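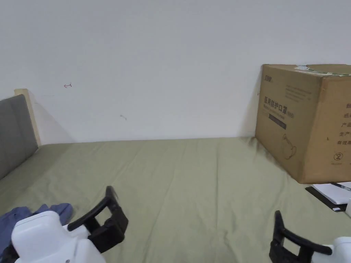 Figure 2. Bed and padded headboard against a plain white wall.

4.2 Soft surfaces and the decay of speech

Bedrooms are wonderful places to study sound. They are small, people know them by heart, and almost no one has measured them. Our survey covered 56 bedrooms in Clakevstead, all in lived-in homes, and the spread in decay time was far wider than we had hoped for. Two rooms with nearly the same floor plan could sound as different as a closet and a stairwell.

Most of that spread came from the bed. At 2000 Hz, adding a mattress to a bare room shortened the decay more than closing a full set of curtains did, a result that matches the earlier rug study by Kao and Hsueh very nicely. Below 300 Hz the picture changes, and the walls and floor take over.
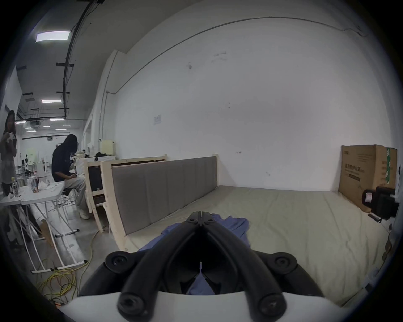

Figure 3. Gray fabric headboard in a light wooden frame.

Headboards were the surprise of the whole project! We had treated them as trim in the first round of coding, and it was Corrado Ruggiero who asked us to go back and enter them as a separate surface. Padded ones had a small but steady effect on the upper speech bands. Bare wooden ones had almost none. 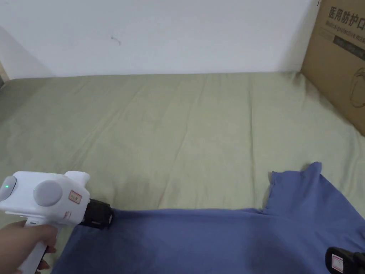

Loose cloth was harder to handle. Residents told us, quite reasonably, that their rooms never look the same two days running, and we wanted the model to cope with that. A blue T-shirt like the one shown is a thin layer with little air behind it, and a garment of that sort barely moved our readings when we laid it flat on a mattress. Piled laundry did more, especially when it was heaped on a hard floor, and we spent a very happy week in September working through heaps of different heights.

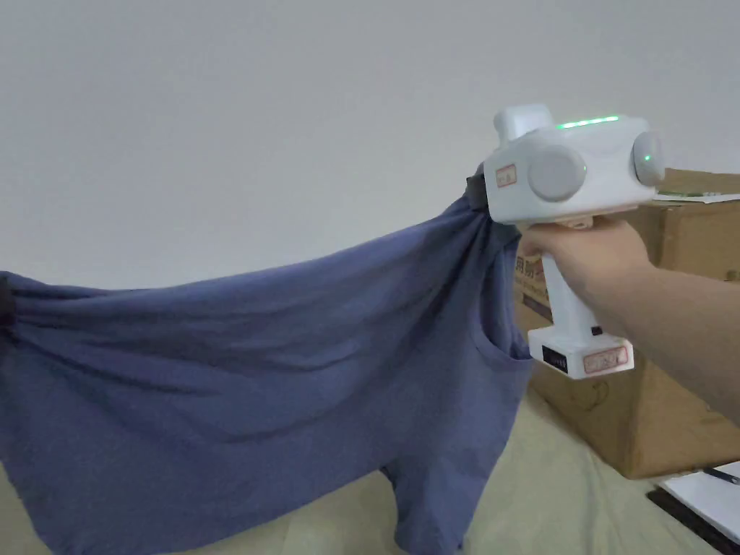 Depth mattered more than fabric in these tests. Cotton and wool heaps of equal height gave curves that were hard to tell apart, while doubling the height shifted the whole upper band. We therefore entered loose cloth by depth alone, following the coding scheme in Prantl and MacLeod, and left fiber type out of the final model.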